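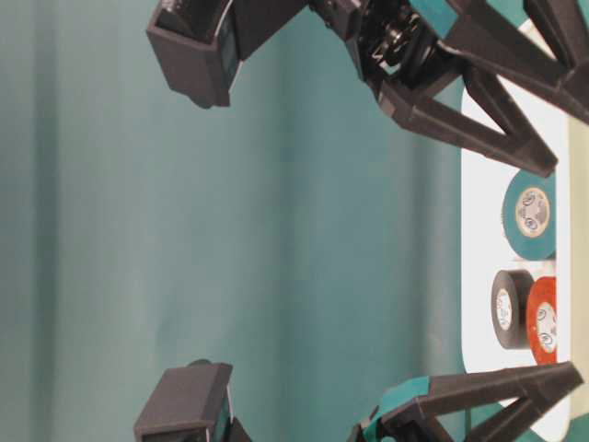 4 min read

Messtead sells the Vodier as a pair of arms that will "keep your bench in order." I wanted to see one keep anything in order, so I spent a November afternoon at the Jiltthorpe workshop with Sebastião Lins, who runs it there. The job was rolls of electrical tape and a white tray. My nephew does that kind of thing for a cookie.

First, the good. The arms are quieter than my fridge. The two-finger grippers are simple, and Lins says he can swap one in 9 minutes.

Now the job. Tape is a fair test, I think. It's light, it rolls, it's slippery on the outside, and every roll is the same sort of ring in a different color.

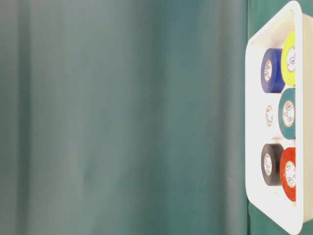

A person sorting these would grab two at a time and be talking about lunch. The Vodier goes one by one, stops to think, and sometimes backs off and comes in again. I don't mind slow if I can walk away from it. I couldn't. Natália Azevedo, who shares the bench, kept one eye on it the whole time, and that's labor too. The brochure leaves it out.

It costs $2,000 a month to lease. The manual runs to 437 pages, and I still couldn't find how to tell it about a new tray.
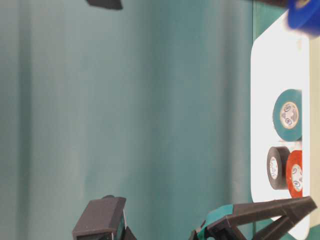
Should you get one?

For a home, no. It won't do laundry or dishes, whatever the ad hints at. For a small shop, only if someone on staff likes fiddling. Lins is keeping his through the spring. I'd put the money into an Esteves drawer cabinet and label the drawers.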